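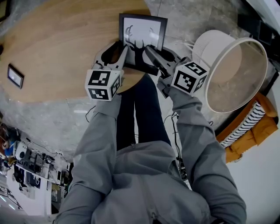
I stopped using follower apps in August and my numbers have been going up slowly ever since, so I thought I would write down what I did.

Some background first. I run a small account where I post drawings, mostly ink, and now and then a print for sale. For a long time a post of mine would get 40 likes if it was a good one. I saw other accounts that started after mine getting many times that, and I got annoyed and started looking for shortcuts.

The first one I tried was Drukora. It's one of those apps you can't get from the regular store, so you download the file from their site and tell your phone to allow it. You log in with your account, you get coins for liking other people's posts, and then you spend the coins on likes for yours. It did work in the sense that the likes showed up. I put coins on a drawing of a heron and it went past 400 in one evening, which I had never had before.

Then I looked at who they were from. Most of the accounts had no posts, or a handful of posts from the same day. None of them left a comment and none of them bought a print. My next post, which I didn't put any coins on, did worse than usual. I can't prove the two things are connected, but it happened again the next time I tried it.

The other problem was my own account. To earn coins the app was liking things with my name on them. A friend asked me why I was suddenly liking so many posts about used trucks. I hadn't seen any of them. I also got a warning about unusual activity and had to confirm my email and change my password, and at that point I deleted it.

After that I tried Kpodo for a month. It's a scheduler, so it's a different kind of thing, and you don't have to give it your password in the same way. You load up your posts and it sends them out at the times it thinks are best. It's fine. The suggested times for me were all early in the morning, and I got slightly more views and the same number of comments. If you have a job where you can't touch your phone it might be worth paying for. I can touch my phone, so I let it run out.

What has worked better is pretty boring. I'll list it anyway.

- I post 2 times a week and no more. When I was posting every day I was putting up things I didn't like much.
- I answer every comment, usually the same evening, with a real sentence.
- I stopped using a block of thirty hashtags. Now I use 4, and they are narrow ones. The one for Clasden, where I live, brings in more people than all the big art ones did.
- I write a caption that says what pen and paper I used. People ask about that more than anything else, so I put it in from the start.
- I took the giveaway posts down. They brought in people who wanted free prints and left when it was over.

The local tag surprised me. I had ignored it for years on the theory that Clasden is too small to matter. The people who use it do look at it, though, and a few of them have come over to pick up a print in person, which saves me the postage.

I did get an offer in the middle of all this from an outfit called Brivov, who said they could put me in a "growth group." As far as I could tell from their page, you join a chat with other accounts and everybody has to like and comment on everybody else's posts within an hour. They wanted a monthly fee for it. I asked if I could see some of the accounts in the group first and they sent me the price list again. I didn't sign up.

If you have already used one of the coin apps, change your password, then go into your account settings and look for the list of apps and websites that have access. Mine still had Drukora on it weeks after I had removed it from the phone. There were also a couple of old quiz things in there from years ago that I took off at the same time. Turn on the login code while you're there.

My likes are at around half of what the paid heron got, on a good post. The comments are from people whose names I recognize. I sold three prints last month and one of them was the heron, to somebody who found it through the Clasden tag.

Next I want to try short videos of the inking. I have a clamp for the phone and bad light in the room, so I need to sort out a lamp before I post any of it.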